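Craft Room and Classroom Storage > Markers, pens and pencils
Thread: Sorting markers by color, three baskets or more?

negin_akbari
Posts: 300
I have a shelf of loose markers to deal with before the after-school group starts again. They used to live in one big box from Pruvstead, and the kids dumped it out every time they wanted a blue. I'm trying plastic baskets, the slotted kind with rolled rims, one red, one green and one blue, pushed together in a row on the table. Purple and teal are in the red one for now. I don't have a good rule for those two.
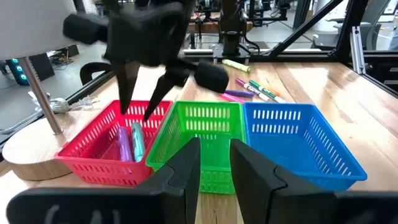
Page 4 of 10

HVachon
Joined October 2088 posts
Teal in red makes no sense to me. It should go in green or blue, pick one and stay with it. Purple I could see in red.

negin_akbari
Fair. I was going to do warm colors in red and then I didn't stick to it. There's also a pale yellow-green one and one with a magenta-purple cap behind the baskets that I haven't placed.

zcloutier
Yellow-green goes in green. The magenta-purple goes wherever purple goes. I don't see the problem.

Have you thought about not sorting by color at all? We sort by whether they write. Good ones in one basket, weak ones in the next, and the third is for caps without markers and markers without caps. Kids can find a color on their own once the dead ones are out of the way.

HVachon
That works for you because yours are all the same brand. If she has thick and thin mixed I would split by tip first.

zcloutier
They aren't all the same. Half are Pludosa and the rest came in a donation.

Lourenço S.
Check the slots before you settle on those baskets. Markers are fine but I tried the same style for colored pencils and the thin ones poked through the sides. I ended up laying a piece of card in the bottom. Also, three across takes up a lot of table. I put mine one in front of the other, so there is room to work on both sides.

negin_akbari
Front to back does leave more room at the sides. Red farthest, then green, then blue closest. The tall white cylinder is at the back edge, behind the red one. 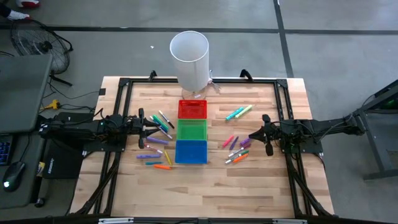 Red, green and blue baskets down the middle of the table

HVachon
I would put the one they use most nearest. In our room that is blue. Green hardly gets touched.

Lourenço S.
Ours is black, and black doesn't have a basket in this plan.

negin_akbari
Black and brown are staying in a jar. I only have the three baskets and I'm not buying a fourth.

zcloutier
Duvalen sells them in packs of 4 if you change your mind.

negin_akbari
Noted. Teal is going in blue, by the way. I'll label the rims with tape tonight.

Last edited by negin_akbari, November 2020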